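Consent Wording and Participant Understanding in Paediatric Gene Therapy Trials

Project report, Research Ethics stream
Stuart Hulme
Supervisor: Colette Besson
11 April 2018

6 min read

1. Background

Early-phase gene therapy trials that enrol children depend on consent given by a parent or guardian. The consent form is usually the only document the family takes home. Earlier coursework in this stream found that forms had grown longer over time, and that the sections on germline risk and long-term follow-up were the hardest to read. This project asked whether a shorter form changes what a parent understands about those two sections.

The work used two forms for the same hypothetical trial of a treatment for an inherited liver disorder. The first, called the Hollis form, follows the standard hospital layout. The second, called the Gruler form, was rewritten to a limit of 1,000 words. Both were checked by the supervisor for equal content before use.

2. Setting and participants

Sessions were held at the Nultirness campus in November. Parents of children under 12 were recruited through notices at the campus child care centre and the public library. In total, 108 parents completed the study. None had a child enrolled in a real trial, and this was a condition of the ethics approval.
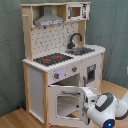 Figure 1. Toy kitchen with the oven door open.

Each parent was given one form, assigned by a random number list, and as much time as they wanted to read it. They then answered a written questionnaire without the form in front of them. The questionnaire had 40 items, each marked correct or incorrect against a key. Items left blank were marked incorrect.

3. Measures

Items were grouped under the following headings: purpose of the trial, procedure, short-term risk, germline risk, follow-up, and the right to withdraw. Germline risk covered whether a change made in the child's liver cells could be passed on to that child's own future children. The correct answer for the trial described was that this was considered very unlikely but had not been ruled out. "Impossible" and "likely" were both marked incorrect.

Reading time was recorded by the session leader on a paper sheet. Answers were entered into Brekitz, the department's survey package, and checked once against the paper copies. The check found 7 entry errors, all corrected before analysis.

4. Results

Parents who read the Gruler form scored higher on follow-up and on the right to withdraw. Scores for purpose and procedure were similar in both groups. Short-term risk showed a small difference in favour of the Hollis form, which gives a fuller list of side effects.
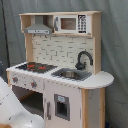 The germline risk items showed no clear difference between groups. Most errors in both groups were of the same type: parents stated that the change could not be inherited at all. The word "somatic" appears in both forms and is defined in both, but few parents used it correctly in their written comments.

Reading time was shorter for the Gruler form, as expected. Within each group, reading time had only a weak relationship with score.

5. Limitations

The trial was hypothetical, and a parent facing a real decision may read with more care or under more stress. Recruitment through a campus and a library probably favoured confident readers. Understanding was tested once, right after reading, so nothing can be said about what was retained. Education level was not recorded, an omission that should be corrected in any repeat of the study.

6. Recommendations

The word limit should be kept for the follow-up and withdrawal sections. The side effect list should be restored to its full length and moved to an attached sheet. The germline section needs a different approach, possibly a labelled diagram, and should be tested on its own before it is placed in a full form. A draft of that section is in Appendix B.

3 comments
7 shares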